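Buy the Boring Gripper First

2025-06-14 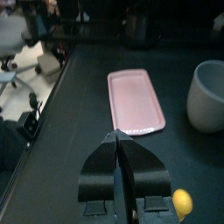 The two-finger gripper at the near end of the pink tray, seen from the wrist camera.

Most small shops shopping for a robot hand ask how many things it can pick up. I think they should ask how it fails.

We spent June comparing two grippers on the same arm at our Indbridge workshop. One was the Durnico, a plain parallel model with two black fingers. The other was the Steinbach, a four-finger adaptive hand that costs a good deal more. Each got the same jobs, mainly moving small objects between a tabletop, a tray and a cup.

The Durnico finished 1057 picks before we stopped. The Steinbach finished 1082. On paper the Steinbach won, and the sales sheet would say so.

I would still buy the Durnico. When it missed, we could see why in the wrist video. The fingers came in too high, or one of them touched the object early and pushed it away. We changed a number in the controller and went on. When the Steinbach missed, we often watched the clip several times and could not agree on what had happened. Four fingers closing at different speeds hide a lot from a single camera.

People will say that software should take care of this, and for a large company with its own controls team it may. A shop with one person who knows the robot is in a different position. An hour spent guessing costs more than a few dropped parts.

Round objects are the fair argument against me. Flat fingers do not like them, and the Steinbach was better there. If your whole job is fruit, buy it. We are keeping the Durnico on the arm and sending the other one over to Flernholm, where they handle a lot more odd shapes.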